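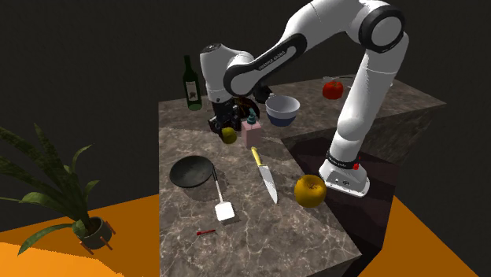

*Illustration: Stitia*

**To:** Herna ratepayers list
**From:** Povilas Tamošiūnaitė
**Date:** 2020-02-25
**Subject:** Re: Badawi polling place, what was decided?

Replying to the whole list, as three people have asked me the same thing privately.

> I heard at the shop that council has voted to close the Badawi polling place and everyone out here will have to drive to Ristunton to vote. Is that right? My mother is on the Badawi Road and doesn't drive any more. I looked on the township site and all I could find was the agenda, which says "polling locations (report attached)" and there's no attachment. Does anybody know what the report says and whether it's too late to write in?
>
> Also, if it is closing, do we get the ballot by mail instead? Someone told me yes and someone else told me only if you're over a certain age.

I was at the meeting and I have a paper copy of the report, so I'll go through your points in order.

Council has not voted to close it. The clerk's report recommends moving the Badawi electors to the Ristunton hall for the next municipal election. The motion on the table was to receive the report, and that passed. Receiving it means it goes on the record and nothing more. A separate motion to adopt the recommendation was put off to the next regular meeting at the request of the Badawi councillor, who said she hadn't had time to talk to people in her ward.

The report's case is mostly about turnout. It says 187 people voted in person at Badawi last time, against 191 the time before. The clerk's view is that this is too few to justify a full day's staffing and rental of the schoolhouse. I would point out that a drop of four votes in four years is hardly a collapse, and that the number on the Badawi list went down over the same period because of the houses that were bought out along the river. The report doesn't mention that. I raised it during question time and was told it would be "looked at".

On distance, the report gives the drive from the Badawi schoolhouse to the Ristunton hall and leaves it there. Plenty of people live well past the schoolhouse. From the far end of the road it's nearly 60 kilometres there and back, on gravel for a good part of it. There is no bus, and the report doesn't propose one.

Now the mail ballot. Both of the people you spoke to were wrong, as far as I can tell. There is no age rule. The township could bring in voting by mail, but it needs its own bylaw, and no such bylaw has been drafted. The report has one line saying mail voting "may be considered as an alternative." If the Badawi location were closed tomorrow, your mother's choices would be to get a ride to Ristunton or to appoint a proxy. The proxy form has to be signed in front of the clerk, at the township office, which is also in Ristunton. I asked whether the clerk could come out to Badawi for a day to do these and the answer was that it hadn't been requested before. So I'm requesting it, and it would help if others did too.

It isn't too late to write. Written comments have to reach the office at least seven days before the meeting to be printed in the agenda package. Anything later gets handed around at the table, and in my experience it doesn't get read. Put your name and civic address on it or it won't be accepted. Email is fine.

If you want something specific to ask for, I'd suggest the advance poll. Even if the regular polling place moves, council could hold an advance poll at the Badawi schoolhouse for one afternoon. That wouldn't take a bylaw, only a line in the election plan, and the plan doesn't have to be final until September. The Badawi councillor seemed open to it — the mayor less so, but he didn't say no.

I've asked the office to put the missing attachment up on the site. Until they do, I can scan my copy for anyone who wants it. It's mostly tables and the last page is faint.

Povilas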